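Visit to the Plornholm open day

April 20, 2022

I went to Plornholm with Emiliano Bermúdez, who had the invitation and did the driving. It took us longer than planned to find the door, as the sign outside still gives the old name, Hernano. Inside it is one tall, bright room on two levels, with white walls and a glossy white floor. Visitors sign in, get a badge (mine was number 77) and are left to wander.

The subject for the day was tidying: small everyday things, where they end up and how they get picked up again. We started at the round wooden table. It has a light oak grain, and I liked it better than the office tables we have at Alvarado. There was a green cloth on it, bunched up, and a little light-green plastic cup. Emiliano wanted to know why cloths are always harder to put away neatly than cups. My answer was that a cup has one shape and a cloth has as many as you let it.
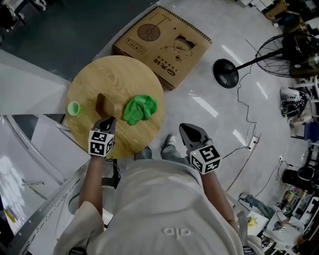 We had tea after that and talked to two people from Senia, who had come by train. They keep a list of household items used in their own tidying sessions, and it has reached 188 entries. Paper and card take up a good part of it — bags, sleeves, folded sheets, packing pieces. Emiliano asked for a copy and was promised one in June.

Back on the floor, the cardboard was what held our attention. A curved piece and a folded one behave quite differently when you take hold of them, and brown card is easy to crush if you pinch it in the wrong place. A scrap of crumpled paper is simpler, though it is also the thing most likely to be left behind at the end of a session.

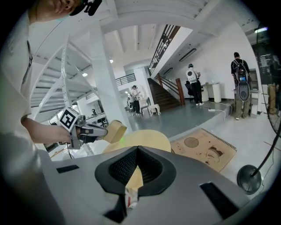 Is it worth going if you only have an hour?
An hour is enough for the main room, but allow longer if you want to talk to people, and get there before the tea break.

Parking is at the back, with 4 spaces for visitors. The stairs inside are a white spiral, so leave large bags in the car. We left in the middle of the afternoon and stopped for petrol on the way home.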